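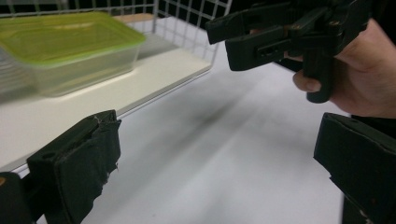 Keeping Lunch Fresh: A Study of Packed Lunches at Jarkdale

Project report by Keabetswe Nel
2003-05-23

Why I chose this subject

My grandmother packed a lunch for somebody almost every day of her working life, and I think that is where my interest in this began. When our tutor asked us to pick something from everyday life and look at it properly, most of my group went for traffic or television, and I went home and thought about sandwiches. I wanted to know what people at the college bring from home, what they do with it between leaving the house and sitting down to eat, and why so many of them give up by the spring and go to the canteen instead.

How I went about it

I handed out 200 questionnaires during April, mostly in the library foyer and the bus queue for Vorkley, which is a very good place to find people with nothing else to do. I had meant to use the common room as well, but it was being painted. The form asked what was in the lunch, who made it, when it was made and where it was kept until it was eaten. There was a space at the bottom for anything else, and I am so glad I left it, as people wrote all sorts in there (one person gave me a whole recipe for bean salad, which I have since made twice).

I also talked at length with 12 people who bring a lunch every day, and asked each of them to keep a diary for a fortnight. Two of the diaries never came back, so the section on routines is a little thinner than I had hoped.

What I found out

Sandwiches are still well ahead of everything else, with cheese the favourite filling by a long way. Leftovers from the night before came next, and these were much more common among students who live at home. Students in shared houses told me that leftovers have a way of disappearing from the fridge before morning, and that putting your name on the lid makes very little difference.

Most people make their lunch the evening before. The ones who make it in the morning nearly all said they would rather do it at night, but are too tired by then, and I must say I recognised myself in that.

Where the lunch spends the morning was the part that surprised me. Nearly everyone leaves it in a bag under the desk, often beside a radiator. Very few had used an ice pack, and several had no idea there was a fridge for students in the Valdovinos building. I went to look for it myself and walked past the door the first time – the sign is very small.

As for giving up, cost hardly came into it. People spoke about soggy bread, leaking dressing and eating the same thing too often. A few said it was simply lonely to eat from a box on a bench while their friends queued for chips, and I had not thought to ask about that at all.

What I would do differently

I would start earlier in the year, when the habit is still new, and I would ask about company as well as food. I would also like to visit the college at Dresisex, where I am told there is a proper lunch room with tables, to see whether people there keep it up for longer.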